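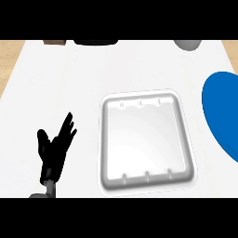 Can a robot do the washing-up yet?

By Liliana Sorrentino
17th September
Print this page | E-mail this to a friend

My neighbour Orsolya Illés asks me every time she comes round for coffee whether she should hold off on a new dishwasher and wait for a robot. I do love the idea! But my advice, dear reader, is to buy the dishwasher (and keep your rubber gloves handy).

The chores that sound dull to us are the tricky ones for a machine. A tomato is a good test of anybody's hands. It rolls, it bruises, and the leafy bit on top catches on things. You and I pick one up while talking on the telephone — a machine has to work out where it is, where its own fingers are, and how hard is too hard.

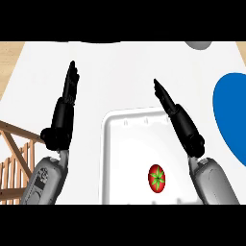

White on white is another muddle, I'm told, so if you ever do let a helper of that sort loose in your kitchen, use a coloured tray on a pale worktop. It helps tired eyes too, mine included.

Until then, a few habits that suit people and machines alike. Give each dish its own spot and put it back there. Keep the front of the worktop clear and push the bowls to the far side. Set tomatoes down stalk side up, in one layer, and take out any soft ones before they spoil the rest.

Floors are a happier story, and my little round sweeper has earned its keep since April. It still gets stuck under the dresser — I fish it out with a broom handle.

Print this page | E-mail this to a friend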